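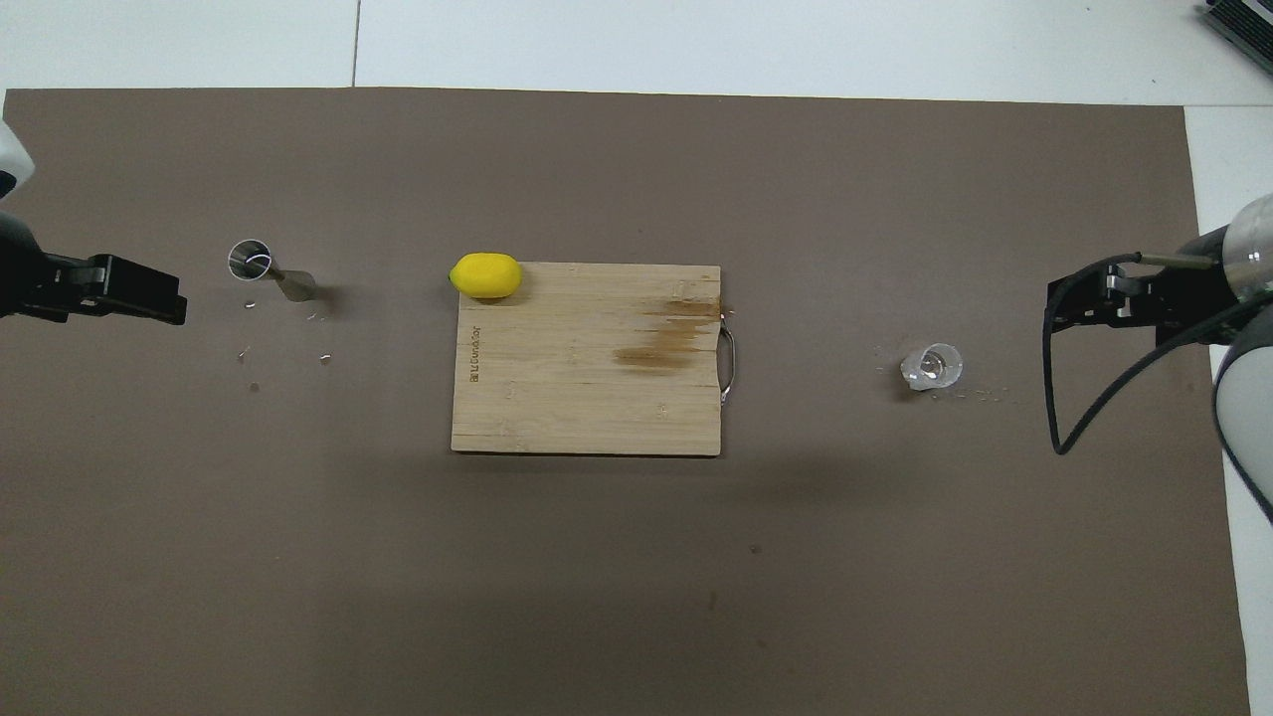 Guides > Medve Couples Journal > Section 5: Your first check-in

16th March
By the Plurer guides desk

5. Setting up your first check-in

I wrote this section after doing plenty of check-ins badly at home, so trust me on the order! You'll both need your own copy of the Medve journal (or the Skarnen app, if you hate handwriting) and 31 minutes with your phones in another room.

1. Pick a time when neither of you is hungry or heading out the door. My spouse and I go for right after dinner.

2. Open to page 58 and each write down one thing your partner did this week that you liked. Small is fine — mine is usually coffee.

3. Swap journals and read silently. No commenting yet, even if you're dying to.

4. Take turns reading one worry out loud. Start with "I" and keep it to a few sentences. The listener repeats it back before answering.

5. Choose one thing to try before the next check-in and both of you write it down in the same words. (We skipped this once and spent most of August arguing over what we'd agreed to.)

6. Put the journals away and do something easy together.

Note: If you're using Skarnen, turn on shared view before step 3 or you'll each see a blank page. It's under Settings, then Partner.

Caution: Don't use a check-in to bring up something that happened in the last hour. If either of you is still upset, stop and pick another time — I've pushed through and regretted it. If you feel afraid of your partner, please put the journal down and talk to a counselor on your own first.

The longer Orow question cards are covered in section 6.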